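Handheld gripper recording: house rules before you press start

Posted by Loredana Sanna | Puseo how-tos | Updated 12/03/2019

Quick version, becuase people keep asking. Applies to both the Durness room and the Morgan room. Long version is in the Cullia handbook, read it when you get a chance.

Before you start

1. Clear the floor where you'll be walking. Bags to the side, straps tucked in.

2. Cables. Anything crossing the work area gets taped or moved. Loops are the worst, a foot goes straight through them.

3. Wipe the marker cubes. Dry cloth only. No stickers, no tape on the faces, no writing on them. A scratched face means swap the cube, don't color it in with a pen.

4. Check the finger pads are seated all the way. Squeeze five times, look again.

5. Sleeves up past the wrist. Rings and watches off.

Holding position

6. Start pose. Both arms out in front, grippers level with each other, gap between them. Tips pointing away from you. Hold still for a count of 10 before the first move.

7. Cubes stay uncovered. Hands on the handle, below the cube, never wrapped round it. More than one face should show when you look down.

8. Keep the cable on the floor side of the grip and give it slack up to the shoulder. If it pulls when you straighten your arms, stop and re-route.

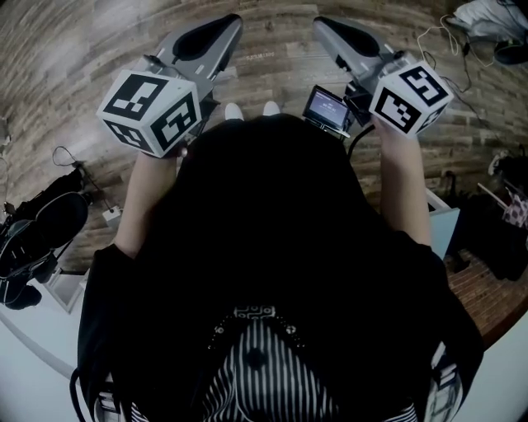
9. Read the little screen before every take. Error on it, no take. Don't "just do one more".

During the take

10. Slow hands. No crossing arms, no passing one gripper over the other. Dropped something? Leave it, end the take, mark it bad.

11. Break after 13 takes. Put the grippers down on a table, pads up, not on the floor.

After

Log it the same day. Bad takes get logged too, do not delete them. Damaged pads go in the repair tray with a note saying wich side.

Questions to Loredana. Next review of these rules is in February.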